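Print this page
E-mail this page to a friend

The Blue Bedroom – Gallery

Posted 08/12/2021

Hello again, and thank you for all the nice messages after the hallway gallery! Quite a few of you asked to see the bedroom next, so I've finally got round to it. As ever, there's one picture and far too much chat, but I've kept my notes to a line or two for each part of the room (well, I tried) and the picture is down with the bed.

A bit of background first. The room is at the back of the house, it gets the sun until eleven or so and then it goes quite chilly and grey for the rest of the day. When we moved in it was painted a sort of mushroom colour, ceiling and all, and I lived with it for three years before I cracked. I knew I wanted blue. Everyone told me blue would make it colder still, and I went ahead anyway.

The walls
Kestwood in their chalky cream, two coats, and a third behind the radiator where the mushroom kept grinning through. I had a tester of a pale blue up for most of February and went off it a bit more every morning – it looked like a dentist's. All the blue in the room is in the fabrics now, and I can change those when I get bored (which I will).

The curtains
Plain, lined, and second-hand from Halldóra Lykkegaard, who was having a clear-out. They were too long by the width of my hand so I turned them up one wet Sunday with the radio on. The stitching is fine as long as you stay over by the door!

The lamp
It's an old Ragnarsson reading lamp I've had since my first flat. The switch is stiff and the shade has gone a bit yellow, but the light falls exactly where I want my book. I did look at new ones and they were all either too bright or enormous.

The wardrobe
Not finished, so I'm keeping the doors shut. One of the hinges has dropped and Troels Mikkelsen has promised to come and look at it with the proper screwdriver. The top shelf is spare blankets, the bottom is shoes, and the middle is whatever I was wearing last winter.

The chair
The chair has gone to the landing. It was only ever a place for clothes to pile up, and I'd got to the point where I was digging through it every morning looking for a clean top. So now there's no chair, and everything gets folded on the bed and put away before I can get in at night. I'd call it a system but I've only been doing it for a few weeks.

The drawers
A Golari chest with three deep drawers, bought flat and put together on the floor over one very long evening. Jumpers in the bottom, trousers in the middle, small things on top. I've started keeping the dark things all on one side, because on a winter morning I honestly can't tell navy from black until I get to the bus stop.

The bed
And now the bedspread, my favourite thing in the room by miles! Patchwork squares in mid-blue and light blue, with big leafy shapes on some and wavy stripes on others, and a square of cream dots that I'm especially fond of. Folding day, so there's something black laid across it as well – it does show the blues off rather nicely.

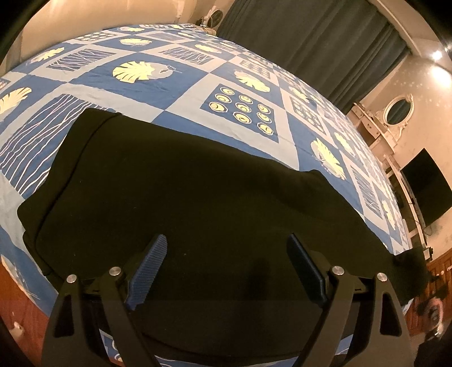

Halldóra Lykkegaard wrote in to say that a patchwork cover should be turned end to end every month or so, otherwise the window side fades first and you're left with one good half. She also says to wash it inside out on a cool setting and dry it flat over two lines if you've got them, and never to put it away in plastic.

I hadn't thought of turning it at all, so that's going on the calendar. I've only got the one washing line but I might manage with the line and the banister. It takes ages to dry, mind you, and it weighs a ton when it's wet, so I'd pick a breezy day and get somebody to take the other end.

Still to do
A rug for my side, because those boards are freezing first thing. I've got my eye on an Ondine one in oatmeal but I keep dithering over the size. The picture rail needs a dust and a lick of paint, and I'd like a hook on the back of the door for my dressing gown. If you've found a hook that doesn't pull out of a hollow door, please send me the details!

The bathroom will probably be next, once the grout's been done.

Print this page
E-mail this page to a friend

Recent galleries
The Hallway, With and Without Coats
Kitchen Shelves, Second Attempt
A Very Small Pantry
Halldóra's Button Tins
Painting the Back Door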